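How to Plan the Budget for a Two-Arm Kitchen Task Station

Reading time: 2 min

When we planned our station at Tevoda, I made the list of arms first and the list of everything else very late. Please do it in the opposite order.

1. Write the task in one sentence. Ours was "move food pieces between bowls and a cutting board." If the sentence needs two hands, budget for two arms from the start.

2. Measure the reach. Put tape on a normal table and mark where each gripper must arrive. Send this drawing to the seller before you ask for a price.

3. Price the frame and the walls. Our quote for dark fabric was 155 dollars, and the table frame with brackets was 347. Ask if the connectors are included. In our first quote from Rerkgate they were not.

4. Make a line for props. Bowls, small containers and food-like pieces look cheap, but you will replace them often. Sepehr Rezaei keeps roughly 360 dollars per year for this.

5. Check the lighting together with the props. A white board on a black table can give strong glare, so keep some money for a matte one.

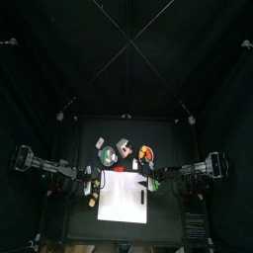 6. Add spare parts. Buy gripper fingers and cables in the same order as the arms, to pay shipping once.

7. Leave the last amount open until July, when our seller renews the price list.

Questions: Shabnam Talpur, Tevoda purchasing desk | © Tevoda | Back to top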